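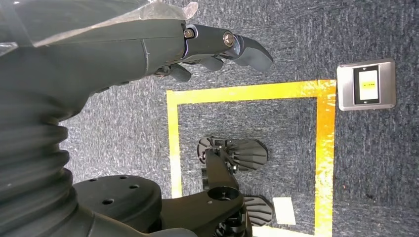

Why Do Robots Have Rules?

Hi, I'm Danica Kadlec, and I help write the safety rules at Dekholm. I get to spend my days thinking up ways to keep people and robots out of each other's way (best job ever!).

See the bright yellow tape on the carpet? Tape is one of my favorite safety tools. In our workshop, a yellow line means "stop and think." Grown-ups have to follow it too – even my boss, Chidubem Ogundipe, who once had to walk all the way back to the door and start over.

Now look at the dark gray hand with the silver bolts. A finger with joints can bend, and anything that bends can pinch. You know how a door can squash your fingers near the hinge? Robot joints can do the same, so we call those spots pinch points.

Our rules for visitors

1. Stay outside the tape until a grown-up from the team says you can come in.
2. Tie back long hair and tuck in loose sleeves.
3. Never touch a robot, even if it's standing still. It might be waiting for its next instruction!
4. Find the stop button before you start watching.
5. Dropped something inside the line? Leave it there and tell us.

Our whole rule book is 78 pages long, and I've read it more times than I can remember. Engineers check it again every June and add new rules when we get new machines. Last time they added 19 – I had to make a much bigger poster.

Want to try it at home? Put some tape on your bedroom floor, pick a toy to be the robot, and write three rules for it.

We use cookies to help this site work. Accept all | Manage settings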